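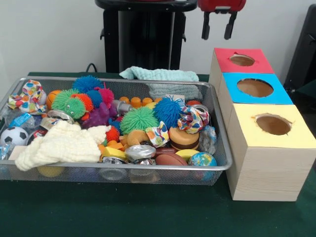 Cyprian Wieczorek wrote in after the draft budget went round and asked why a second arm should come before spare grippers. Answer this first, before the figures. The Olteo quote covers one arm only; fingers and cables are priced separately.

Slide 2. Sorting station, Plincombe
State the request: one arm, one table, 4 sets of gripper fingers. Mixed soft toys remain the test load. Set aside roughly 2,000 for consumables.

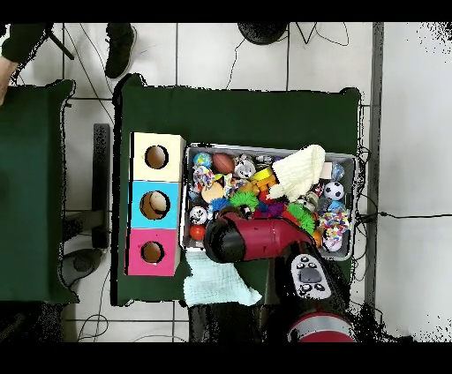 Slide 3. Schedule and approvals
Hadgu to confirm delivery in May. Lurberg holds the service contract. Pause for questions on Thursday's vote.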